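Good Practice for Two-Arm Tabletop Cells: Electrical Accessories

Issued February 26, 2018
Prepared by Lindalva Macedo, Cell Safety, Grorness

This guide applies to all enclosed two-arm cells at the Busley and Cumbridge sites. It covers sessions in which the arms handle power strips, chargers, sockets and cables as work objects.

Before the session

1. Confirm that every electrical accessory is on the approved object list. Items not on the list may not enter the cell.
2. Disconnect each accessory from any supply. An object on the tabletop must never be energized, even when the task involves a plug or a socket.
3. Inspect cords for cuts and bent prongs. Set damaged items aside and record them in the cell log.
4. Coil long cords so that no loop reaches past the edge of the table.
5. Check that wiring along each arm is tied down and that slack at the elbow and wrist does not catch when the joint is moved by hand.

During the session

Only one operator may give motion commands. A second person may observe but must keep both hands outside the walls while the arms are powered. The speed limit for shared work areas is 200 millimeters per second — this applies to each arm separately.

When one arm is holding an object, the other should stay open and clear of it unless the task calls for a handover. 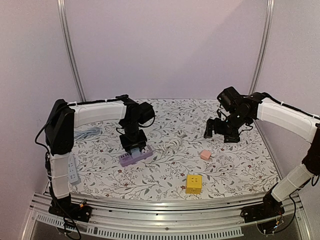 If a gripper snags a cord, stop both arms before touching anything. Do not pull the cord free while the motors are holding position. Release the gripper from the console, then remove the object by hand.

After the session

Return both arms to the rest position and switch off motor power. Enter the session length in the log. Cable ties are to be replaced at 4,000 cycles, or at the September inspection if that comes first.

Questions about the object list should be sent to the Cell Safety office, extension 894.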